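**Baluyot ward by-election: two vacancies, one poll or two?**

**kitach_west** wrote at 09:14

The notice of vacancy for the second Baluyot seat went up this morning. The first went up in October after Hermenegildo Huerta stood down. My reading is that both seats can be filled at one poll, with each elector having two votes. The clerk's office says two separate contests held at the same hour. Has anyone dealt with this before?

**Quorate** wrote at 09:40

Depends on the standing orders, not the notice. If the vacancies arose on different dates and have different terms left to run, they are separate contests. If both terms end together, they can be combined. Which is it?

**kitach_west** wrote at 09:52

Both end at the next full election. Huerta's seat and the other one were filled at the same poll last time.

**Quorate** wrote at 10:05

Then combined. Two votes each, top two elected. The clerk may be working from the old template.

**stumard_lane** wrote at 10:31

Disagree. The petition for the first vacancy was lodged before the second existed. The 22 signatures on it asked for an election to one seat. You can't stretch a petition to cover a vacancy the signatories didn't know about.

**Quorate** wrote at 10:48

The petition triggers the poll. It doesn't define the number of seats. Once the second vacancy has been declared and its own request lodged, the returning officer sets the arrangements for both.

**stumard_lane** wrote at 11:02

Has the second request been lodged? I can't find one on the board.

**ledger_and_pen** wrote at 11:37

It has. Isauro Bermúdez handed it in on behalf of the residents' list. I was at the desk copying out the last result for this ward, figures below.
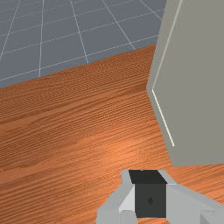

*The table, wood grain and all.*

Last result, Baluyot ward, two seats: valid papers 877, second seat decided by 80 votes. Papers with only one vote used: 125. That last figure matters here. Under two separate contests those electors would have had to pick a contest, and a candidate could only stand in one of them.

**stumard_lane** wrote at 11:55

That supports my point. Separate contests give a clear one-against-one choice. A combined poll favours whoever can run a pair.

**Quorate** wrote at 12:10

It may well, but who it favours isn't a test the returning officer can apply. The question is what the rules permit.

**cirkuvix** wrote at 12:26

Practical point. Nomination papers ask for the name of the ward and the office. If there are two contests, the paper has to say which vacancy. The form on the counter this morning has no box for that. Either the form is wrong or the poll is combined.

**kitach_west** wrote at 12:44

Good catch. I'll put that to the clerk in writing and ask for the rule number relied on.

**stumard_lane** wrote at 13:03

Ask about the agents' deadline too. If they change the arrangements after nominations open, anyone who has already handed in papers needs to be told. I still think it should be two contests.

**kitach_west** wrote at 16:20

Reply from the clerk's office: "under review, revised notice to follow". No rule number given. Nominations aren't open yet, so no papers have to be withdrawn. I'll post the revised notice when it goes up.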